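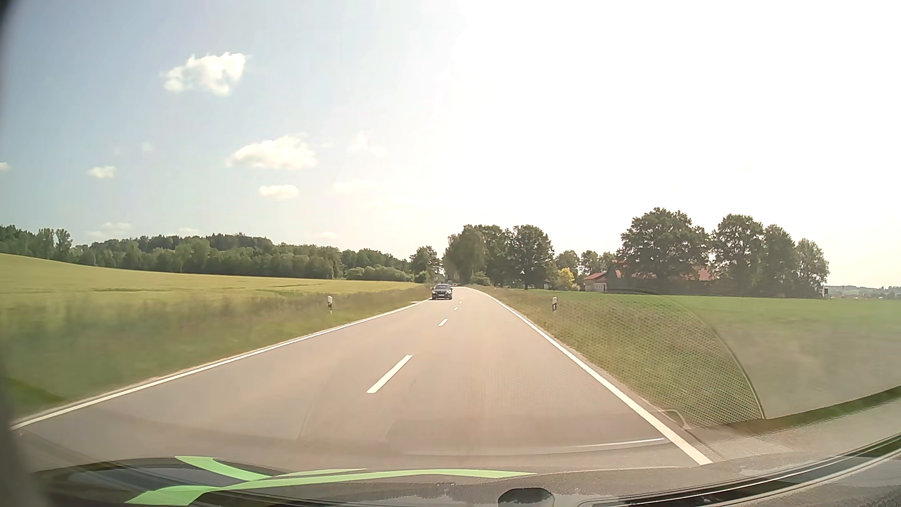 Ostier 线，对向来了一辆深色轿车

技术互助 > 机器学习 > 数据采集与标注 > 车载与道路

乡道数据越采越像同一张图，怎么挑、怎么切、远处那几个像素标不标？

Siebe Van Wijk

先交代背景。我们在做一个很小的项目，内部叫 Domeo，目标谦虚得有点丢人：给定前方画面，模型要能说出车道在哪、谁在路上、有没有牌子，然后给一个合理的车速建议。不碰方向盘，不上高速，就跑双车道的乡间公路。采集路线两条，一条叫 Ostier 线，一条叫 Van Acker 线，名字是按起点的村子和终点的农机店起的，别问为什么一条用起点一条用终点，起名那天大家都饿了。

目前手里有 1542 段短视频，全部存好，备份好，文件名也规规矩矩。我一度对此非常自豪，直到开始一段一段地看。左边是田，右边是田，中间一条柏油路，两边白实线，当中白虚线，草丛里插着带黑圈的白色里程桩一样的东西（后来才知道正式名称叫轮廓标，我叫了它大半个春天的“小白柱”）。下一段：左边是田，右边是田。看到后来我开始盼着有头牛。

验证集我随机抽了 100 段，模型在上面的成绩好得可疑。换到另一条路线上一跑，它立刻变回一个谦逊的初学者。我大概猜得到原因，但想听听被同样的坑埋过的人怎么说。

具体有这么几件事：

一是切分。现在是把所有片段打乱再随机抽，训练和验证里都有同一趟车上前后脚的片段。是不是必须按趟切？按趟切的话验证集只剩很少几趟，数字抖得厉害，老板看了会以为我在掷骰子。

二是远处的小目标。下面第二张图最能说明问题。右侧车道远处有一辆白色厢式车，这个没人有意见。它右边一点，靠着树的地方，还有一个很小很暗的竖着的影子。我们有 2 个人做标注，一个标了“骑行者”，一个当它不存在。两个人都很坚定，午饭时还在吵。我放大看了很久，放得越大，我对人生越不确定。

三是反光和车头。画面底部有亮绿色的条纹，路面上叠着白色细条状的反光，右边草地那一片还盖着细密的点状纹路。要不要裁掉，要不要做遮罩，还是留着让模型自己去习惯？早期有一版模型把反光认成了车道线，认得非常自信，置信度比认真正的车道线还高。 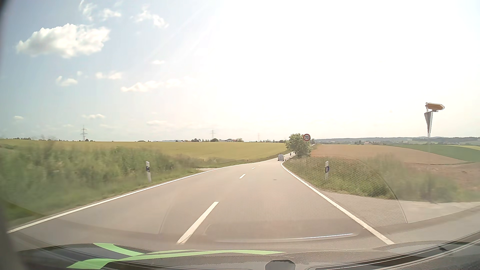
同一条线，右边是限速 70 的牌子和一条岔路，远处一辆白色厢式车

四是牌子。限速 70 这种正面朝我们的好说。右边那个箭头形的指路牌，我们看到的是背光的一面，上面读不出字；它下面还有一块倒三角，几乎是侧着的，薄得像一片灰色的饼干。标注规范里写的是“标出所有交通标志”，写规范的人（我）当时显然没有考虑过牌子也有侧面。

标注工具用的是 Tiltico，自带的类别表里没有“看得见但读不出”这一档，可以自己加。我怕加了以后类别越来越多，最后每块牌子自成一类，各自安好。

先谢过。请不要只回“多采点数据”，这句话我已经有了，也是备份好的。

柏油味

多采点数据。

开玩笑的，往下看。

切分这件事没有商量余地，按趟切，最好按路线再留一条出来完全不碰。同一趟车上前后两段，天上那几朵云都还是那几朵，模型根本不用看路，认云就够了。我们以前有个模型，成绩漂亮得要命，后来把画面上半部分涂黑，成绩掉了一大截。它学会的是天气预报。

你说按趟切以后数字会抖，那就让它抖。抖说明你本来就不知道它有多准，原来那个稳稳当当的数字只是把这件事藏起来了。可以轮着留：每次留一趟出来验证，轮完一圈，把每趟的成绩都列给老板看，别只给平均数。最差的那一趟单独拿出来讲，老板反而会觉得你很诚恳。

至于 1542 段看着都一样，这个很正常，路本来就长那样。我的办法是先不管模型，给每一段打几个粗标签：有没有对向来车、前面有没有车、有没有路口、直路还是弯、太阳在前面还是在背后。人工过一遍，一段用不了多久，喝着咖啡就能干。打完以后做个交叉表，你会发现“直路、没车”占了一大片，而“有岔路、前面有车、逆光”可怜巴巴缩在角落里。像你第二张图那种，路往右弯过去藏到树后头，右边有岔路，前面有厢式车，亮光还占了半个天，一段顶第一种好几段。训练时按格子抽样，别按段数抽样。空路不用删，模型也得知道什么叫没事发生，只是不需要听它讲一千遍。

下一次出车之前先看这张表，缺什么采什么。太阳的位置是最容易安排的，同一条路，早上往东开，傍晚再往西开，逆光就有了。缺路口就在有路口的那一截来回跑。村里人可能会记住你，这属于项目成本。

标到眼花

我只说标注这边，切分上面那位讲得很好了。

那个小影子：你们两个标注员都没错，错的是规范逼他们二选一。我们的做法是定一个下限，目标高度小于多少像素就进“忽略”框，训练时那块区域不算对也不算错。这个下限具体定多少要看你的分辨率和用途，你只是给车速建议，可以定得宽一些。但有一条：忽略框也得画，不能空着。空着等于告诉模型那里什么都没有，而你自己放大了半天也没敢这么说。

如果它后面几帧变大了，能看清了，再从能看清的那一帧往回追，追到多早是可以争的。我们的规矩是允许往回追，但要另外打一个“借助后续画面”的标记。否则你是在拿未来的答案考一个只看得见现在的模型，它考不好，你还怪它。要是整段到结束都看不清，就老老实实留在忽略框里，让两位同事各自保留意见，好好吃饭。

读不出字的牌子：加一个类别就够，叫“标志，内容不可读”，背面、侧面、太远、晃眼全归它。不要再往下分，我见过有人分出“左侧面”和“右侧面”，那个项目后来主要产出是会议纪要。那块倒三角按形状你心里大概有数，但凭形状猜含义这件事，建议留到下一版再说，先把框画准。侧着的牌子框会非常窄，Tiltico 里如果设了最小宽度，记得调一下，不然它会很体贴地帮你把框撑胖。

小白柱建议单独标，别嫌烦。它们沿着路边排过去，弯道那头草里都还能看见一根小的，对判断路往哪边走很有帮助。还有一个实际的好处：不标的话，模型迟早会把某一根当成行人，而且偏偏挑你演示的那天。

最后，两个人的分歧别只在饭桌上解决。抽 100 帧让两个人各自标，互相不看，再对。对完你会发现吵得最凶的骑行者其实没几处，真正差得多的往往是车道线在弯道那头该画到哪里为止。一个人画到看不见，一个人画到觉得看不见。把这条写进规范，配两三张截图，比写一页字管用。

阿鲤

反光那块补充几句。

底部的绿条和黑边是固定在画面里的，做一张固定遮罩盖掉就行，每趟出车前检查一次相机位置有没有动。右下角那道弧形的黑边也一并盖了。别用裁剪，裁剪会连着近处那条长长的虚线一起裁掉，而那是整张图里最好认的一段车道线，舍不得。

路面上那种细长的白反光不能这么处理，它跟着光线跑，今天在这儿明天在那儿。我会留着，专门挑一批反光明显的片段做难例，把反光区域的车道线标注检查两遍，确保没人手滑把反光也描进去。标注员也是会累的，下午四点以后的白条在他们眼里都长得差不多。

点状纹路那片你先试试不管。我们这边试过盖和不盖，差别小到我懒得画图。不过我们的路右边没有岔路，你第二张里点纹正好压着右边的草和路面，所以最好自己跑一遍再信我。

从挡风玻璃里面拍的话，仪表台上铺一块黑色绒布，反光能少很多。绒布比算力便宜。

Siebe Van Wijk

谢谢各位。按趟重新切了，整条 Van Acker 线留出来不碰，成绩如预期般难看，已经打印出来贴在墙上。

交叉表做了一半，“直路、没车”那一格目前遥遥领先。忽略框和“内容不可读”都加进了 Tiltico，最小宽度那个设置确实开着，我之前一直以为是同事画得胖，已道歉。

绒布也去买了，店里只剩酒红色。阿鲤，酒红色行不行？

阿鲤

行是行，反光也会变成酒红色。等黑的到货吧。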